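Teaching the Fold
By Lindsay Ruawai
21 July 2024
14 comments | 38 shares

I went to the Vellcombe open day expecting robot arms and got laundry instead. I loved it! Folding clothes is fiendishly hard for a machine, so people do it first, with grippers in their hands.
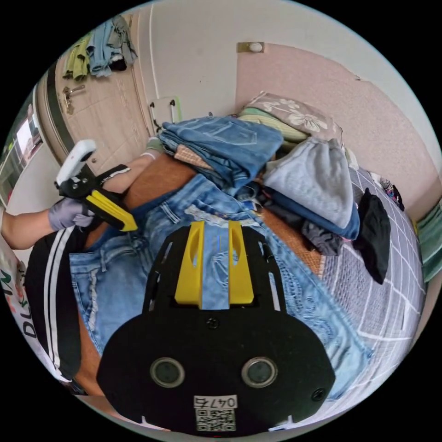

Jeans on the bed, yellow fingers at the ready. 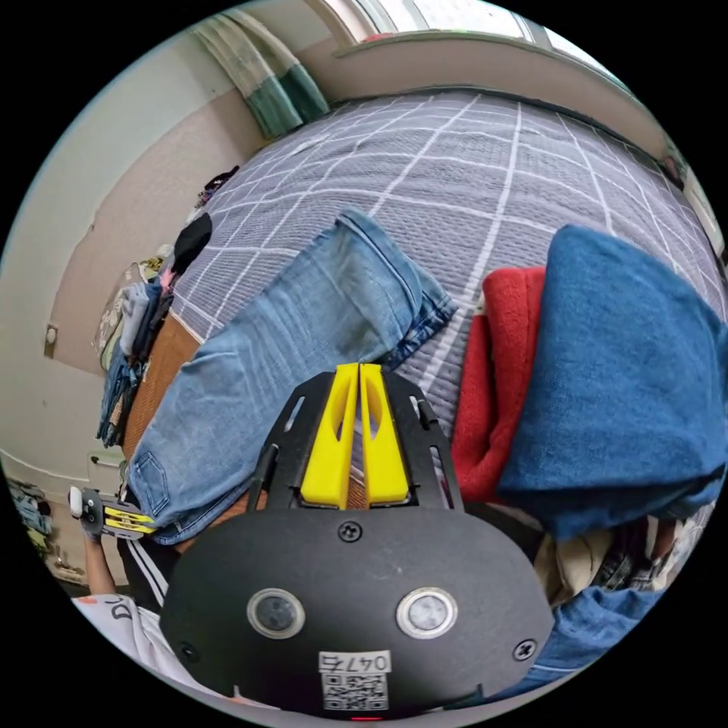 Malathi Gounder, whose team runs the Suvari project, let me try a pair of pants. I pinched one leg, lost the other and started over (my respect for my own thumbs went way up). Her best people get through about 100 garments in a shift, and every fold goes into training the robot.

Paora Grimshaw wants to try fitted sheets next. I'd pay to watch that.

Related
Strebel opens its test kitchen
Five questions for Huia Kereama
Inside the Plaltetach workshop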